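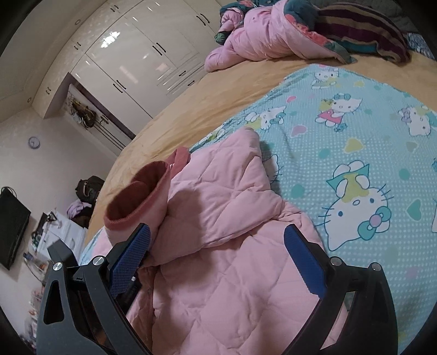 Tagged: Basketball, Club News

The Kiser Basketball Club confirms that guard Ahonen will return for the coming season. The agreement was signed on Tuesday, August 20, 2024, and covers one year, with a club option for a second.

Ahonen made 101 three-pointers last season, a club record, and started every home game after the break in March. The coaching staff expects the same role this year, with more minutes at point guard.

The club also confirms that forward Buna has completed a medical review and is cleared for full practice. Buna missed the final 3 weeks of the spring schedule with a sprained ankle.

Training camp opens at Pekaten Arena next month. Two sessions will be open to the public. Seating is limited to 1000 and entry is free with a season ticket.

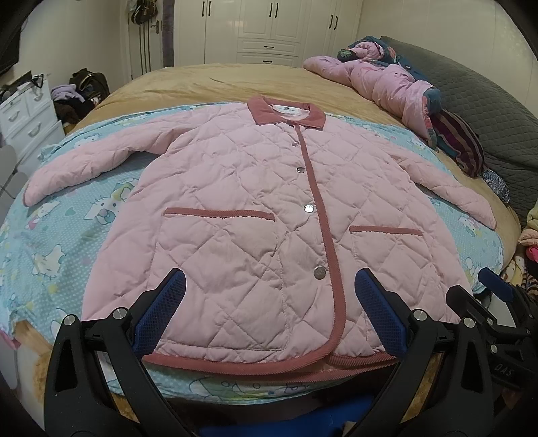

Season ticket holder Pekka_Section4 asks whether the second open session could start later in the evening, as many people cannot reach the arena straight from work.

The club has reviewed this request. The second open session will now begin 30 minutes later than first listed. Doors will open one hour before practice, and the east entrance will be used for both sessions.

Single-game tickets go on sale after camp. Members will receive an access code by email. Questions about seat transfers should be sent to the Kiser ticket office before the sale opens.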